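Miretex Kombo Quilted Jacket Care Wash, Item 2841

Concentrated liquid wash for padded and quilted jackets, vests and coats. Suitable for down and synthetic fill. Unscented, low foam, no softener.

Bottle size: 1260 ml
Washes per bottle: 38
Maximum temperature: see garment label

Close all zippers and empty the pockets before washing. Use one capful for a single jacket, or two for a long coat. Run a second rinse on down items. Tumble dry on low and shake the jacket out between cycles.

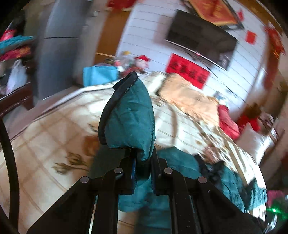 One buyer wrote in July that the single capful was plenty for a heavy winter coat and that a second rinse left no residue around the seams. Dellach front-loaders may need the extra-water setting.

Not for leather, suede or waxed cotton. Store upright, away from frost. Refill pouches are sold by Jonasier in packs of 3.

Ships in over 3 working days. Unopened bottles may be returned.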